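Dye notebook, Clamilstead workshop
May, Monday, started before nine

Madder again. The last batch came out closer to brick than red and two people have asked for more of the actual red, so today was a repeat with the heat kept lower and nothing else changed if I could help it.

Wool is the undyed two-ply from Netaris, the same as last time, all from one bag. Dry weight 273 g. I weighed it twice, as the scale had been moved and was sitting on the corner of a towel. Longest skein is 360 yards and the rest are short ends wound up separately. Figure-eight ties in cotton, loose. Last time I tied them too tight and there were pale bands on every skein.

Scoured yesterday afternoon with the plain detergent, left to cool in the pot overnight, rinsed this morning. The rinse water ran clear on the second change. Alum mordant went on straight after, with a little cream of tartar. An hour at a bare simmer, then off the heat with the lid on while I dealt with the roots.

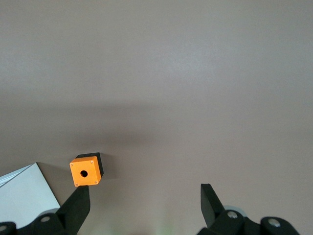 Roots

Madder is the chopped root from Alaoui, second half of the sack. It smells right, sweet and a bit like old cupboards. 123 g, so a little under half the weight of the wool, same proportion as the brick batch.

I poured boiling water over it and threw the first soak away, then did that once more. Aranka Szabó does this to get rid of the yellows and browns that come out first. I kept a jar of the second soak and dipped a scrap in it: dull peach, nothing you would want, so I think she is right and I will keep doing it. Ground the wet root in the old blender afterward. The blender lid leaks. Wear the apron.

The root goes in a mesh bag, tied at the top with enough slack that it can move around in the pot. Chalk in the bath this time, one level teaspoon, as our water is soft. The Rerari strips put it just above neutral before the wool went in, and I didn't check again after, which I should have.

Heat

Cold start. Wool in wet, bag of root in the middle. It took most of the morning to come up to hand-hot and I held it there, lifting the skeins and turning them whenever I walked past. The left burner can't hold a low setting. It creeps up if you leave it, and I suspect that is what happened to the last lot – I was on the phone for a good part of that one. Today I used the right burner with the diffuser plate and it stayed put.

Color after the first hour was a weak orange and I nearly turned the heat up. Glad I didn't. By the second hour it had gone to a proper warm red, and the longest skein was ahead of the small ones, probably from where it sat against the bag.
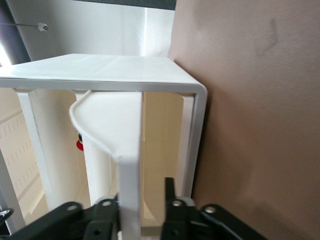 I took one short end out at that point and hung it on the rail as a reference, then left everything else in the bath with the heat off. The plan is to leave it until tomorrow. Moataz Gaber came in at lunch and looked at the short end by the window. He thought it leaned pink. I think it leans red. We will see when it is dry, and after the soap wash, which always moves it a little toward blue.

There is still plenty in the root. Second bath tomorrow with whatever gray yarn is left in the bag, no fresh madder, and perhaps a third for the cotton strips if I have the patience. Do not tip the bath out. I have put a note on the lid.

Samples

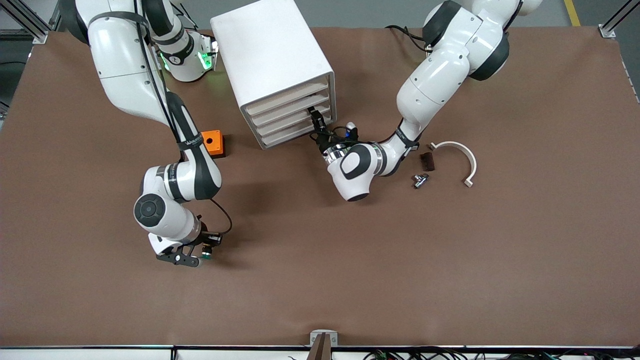 The sample cards are in a poor state and I spent the last part of the afternoon on them. Half have no mordant written down, and at least one set of weld cards has been put back under cochineal. Cards need the fiber, dry weight, mordant, dye weight and the water used, in pencil. Ink runs when someone picks up a card with wet hands. The white drawer cabinet on the big brown table would take the whole set and is a better home than shoe boxes, so I'd like to ask whether we can have one of its drawers. Until then the boxes stay on the shelf over the sink, lids on.

I have cut blank cards and punched them, 5 holes along one side. Each hole takes a loop of the same yarn: undyed, first bath, second bath, third bath, and one for iron. The iron loop is optional. If you don't do it, leave the hole empty and don't fill it with something else.

Light test on the old brick batch: strip has been taped in the south window with half of it under foil. The bare half has gone slightly duller, with no real shift in color. Weld next to it is badly faded. Leave both up until the end of the month.

To do

Check the bath with a strip before the wool comes out.
Rinse, dry in the shade, then soap wash one skein only and compare.
New lid for the blender, or a new blender.
Ask Alaoui whether the next sack is from the same harvest.
Alum is low. Enough for one more batch this size.
Wash the mesh bag inside out, the root gets into the seams.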